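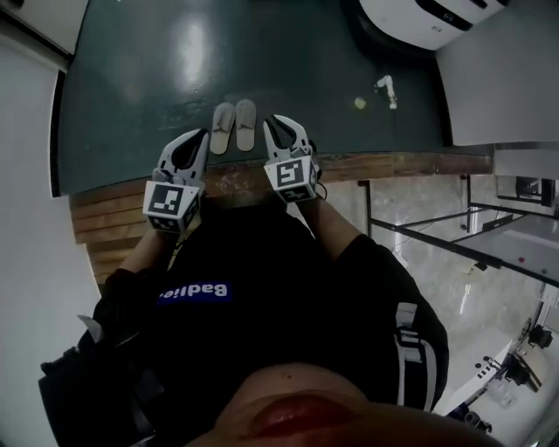
Viorica Hodoroagă

Hakala gripper pair: setup and care

This file goes with the Hakala recordings and covers the pair of hand-held grippers they were made with. It is meant for people who have to get the pair ready, keep it running, or work out from the log why a recording looks off. The file format is described separately in FORMAT.txt.

Contents of this release

1,239 recordings, all made with the same two grippers, left and right. Tasks are short and done at a table or on a low platform: placing slippers side by side, moving small objects, opening and closing boxes. Release 2 replaces the April release. Recordings made with a loose marker cube have been taken out and are listed in removed.txt.

Parts

Each gripper has two curved fingers, a white housing and a marker cube with a square black and white pattern. Left and right cubes carry different IDs and must not be swapped. If they are swapped, the tracks come out with the hands crossed and the software gives no warning. The IDs are in config/cubes.txt.

Before a session

Put both grippers on a flat surface and let them start up with the fingers fully open. The open position is stored as zero. If something is between the fingers at startup, every opening width in that session will be wrong.

Wipe the cube faces with a dry cloth. Do not use alcohol on them. It dulled the black on an earlier set and Octavian had to print new faces.

Try each cube by hand. There should be no play at all. If it moves, tighten the screw from below and run the cube calibration again, even if it moved only a little.

Route the cable along the forearm and leave enough slack to turn the wrist all the way over. A tight cable pulls the gripper to one side and the plug works loose.

Last, run check_pair. It asks for 10 full open and close cycles per hand and prints the difference between the smallest and largest closed reading. Up to 2 mm is fine. Above that, look at the finger pads first.

Finger pads
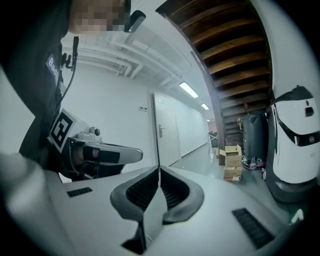 Gripper with marker cube, round sensor module and the pad along the inside of the finger.

Pads wear at the tip before anywhere else. Change both pads on a gripper together, then redo the zero. Peel the old pad starting from the tip end, clean off the glue and press the new one down for a full minute. Wait overnight before using it if you can. Floarea Voicu keeps the spare pads and orders them from Meston. The thinner pads from the first order do not fit and should not be used up.

Housing and vents

Keep the vents on the housing clear. Tape across a vent has caused shutdowns in the middle of a recording. Use a soft brush for dust. Compressed air pushes it further in.

Faults seen so far

Width stuck at one value: the plug is not fully in. Push it home and restart that gripper.

Track jumps when the hand turns: glare on a cube face, or a finger over part of the pattern. Change the light or the grip before changing any settings.

One hand lags the other: clocks not synced after a battery change. Run sync_pair.

Fingers close unevenly: linkage screw backed out. This happened to the right gripper nine times before Emanuel Enache put thread locker on it, and it has held up to this release.

Known limits

Opening width is less reliable close to fully closed. Force is not recorded. Pad changes are noted in care_log.txt from recording 300 on; for earlier recordings we do not know which pads were fitted.

Write every repair in care_log.txt on the same day, with the hand (L or R), the part, and your initials. Questions about calibration go to Octavian Bălan, anything else to me.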